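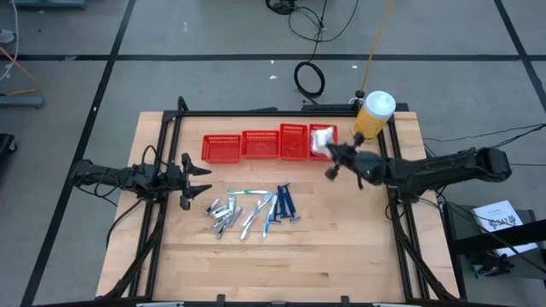
README, toiletries sorting table, Bresturow set
Written and kept up by the Bresturow packing room
Last touched in February

Hello, and thank you for opening the readme before the folders. It has grown a bit over the winter, so make yourself comfortable.

What this covers

Bresturow is a set of pictures and notes on one very ordinary job: taking a jumble of small personal-care items off a table and sorting them by kind into baskets. Toothbrushes, disposable razors and nail clippers make up most of it. They are the sort of thing that ends up in a guest bathroom drawer or a travel kit, and we picked them precisely for being so everyday (and so annoying to sort, if you have ever tried to do it in a hurry with a full drawer in front of you!).

There are 300 table layouts in the set. Each one has its own folder with the pictures and a short text file called notes.txt, where whoever laid out the table wrote down anything they thought worth keeping.

The table and the baskets

The table has a light wooden top with seams between the planks and a few darker patches in the grain. Please don't take those patches for dirt or stains, as one of our early readers did. The baskets are red plastic with slotted walls, and they stand toward the back so that the front stays open for the small things. We don't fuss over which way they face. Some sit widthwise and some lengthwise, even within one row, and we rather like it that way, as no shelf at home is ever perfectly straight either.

The items

Toothbrushes. Several color combinations, among them green and white, white with blue and lilac, and white with bright blue. They go by kind and never by color, so a green one and a blue one belong in the same basket. Some are in clear film, and the film stays on.

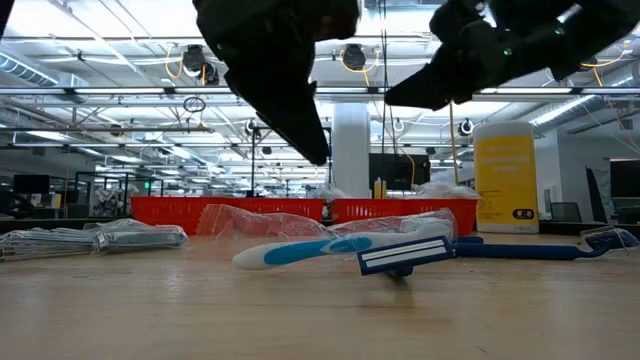

Razors. Dark blue disposables. The handles are long and the heads like to hook onto whatever is next to them, so give them a little room when you lay out a table of your own. Where a head has a clear cover, leave it in place, both for your fingers and for the sake of matching our layouts.

Nail clippers. Silver metal, and they slide over each other and settle into a pile whatever you do. A clipper lying apart from the pile is still counted with the pile in the notes.

Words we use in the notes

"spread" means everything lying in front of the baskets
"home" means the basket a kind of item is meant for
"stray" means an item that has wandered off from its own kind
"shiny" means the wrapping catches the light enough to hide what is inside

Known troubles

Clear wrapping is the big one. On a light table it can nearly vanish, or else it glares. We marked 7 layouts as shiny in the first version and have since found 6 more, which are listed in shiny.txt.

The older notes say "brush" where the newer ones say "toothbrush". Same thing. We keep meaning to fix it.

Sestolix is the name of the naming sheet we worked from, and Caltero is the older folder layout. If your copy still has Caltero folders, the notes are fine but the numbering starts at 400.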